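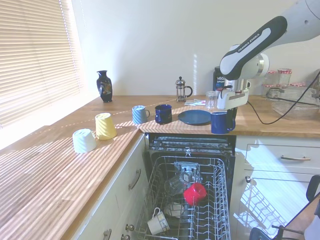

Chapter 4
Cups, Jars and Counters: How a Kitchen Holds Its Things

Pick up the mug you use most often. Feel how the handle takes two fingers, or three, or your whole hand. Somebody decided that! Somebody also decided how thick the rim should be and how wide the foot, and those decisions change where the mug can live in your kitchen and how many of its neighbors can live there with it.

This chapter is all about the small stuff that stands on a counter. In Chapter 3 we measured rooms and doorways. Now we get to measure the things we touch every day, and I think you'll find it just as absorbing (my own students usually start rearranging their shelves before the second exercise).

We begin with materials. Glass, glazed clay and wood each behave differently when they meet heat, water and sunlight. A butcher-block counter is forgiving when you set a plate down too hard, but it needs oil. A French press lets you watch the coffee darken, but its glass asks for a clear spot of its own.

Next comes shape. Section 4.2 looks at ribs and ridges, handles and lids, and asks why so many people store cups upside down and so many others never would. You'll read part of a survey by Iestyn Wynne, who visited 136 homes and drew every counter by hand. His drawings are wonderful, and he recorded 937 mugs in all!

Section 4.3 turns to placement: what stays out, what goes away, and what ends up against the wall for years.

Before you read on, try this
Draw your own counter from above. Mark each object with a circle, and add a short line for any handle, pointing the way it points now. Give yourself 18 minutes and don't tidy first. Keep the drawing, as you'll need it for Exercise 4.6.

Words to know in this chapter
foot, rim, rib, glaze, end grain, footprint, reach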